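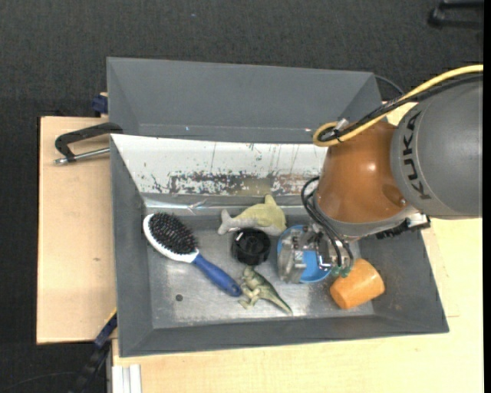 A Wiketti gripper working over a bin of mixed stuff, mounted on a KUKA arm.

Wiketti bin-picking kit: your questions

Hi, I'm Ama Quansah, and I answer most of the mail we get at Clakport about the Wiketti kit. These come up a lot, so I put them on one page. Last updated 19 March 2018.

What do I get in the box?
The gripper, a mounting plate, hoses, ties and a license for Stukik, our picking software. You don't get an arm! We figure you already have one, or know which one you want.

Can it handle a jumble of different things?
Yes, and that's my favorite part of the job. I love throwing odd stuff in there – a hairbrush, a bowl, a cup on its side, a toy dinosaur. Start with simple shapes while you're learning Stukik, then get weird with it.

Do I need a special bin?
Nope. Ours is gray, sloped on the sides and pretty beat up. Just clamp or bolt yours down so it can't wander off.

How do I route the hoses?
Leave slack! Tie your cables together up on the arm with a good loop in them, then run the wrist through its full range by hand before you let it go at speed. Most of the calls I get are about a hose pulled too tight.

How long is setup?
Plan on 2 days if you've mounted a gripper before. Add another if Stukik is new to you.

How much is it?
The trial rental is $1153 for 6 weeks, and we take that off the price if you buy.

Does it work with the older Zakaria controller?
Not yet. We're hoping for May. Write to Akosua Abubakari in support and she'll put you on the list.

What if I break a finger?
The gripper's, I hope! We ship 2 spares with every kit, and you can swap one with a small hex key.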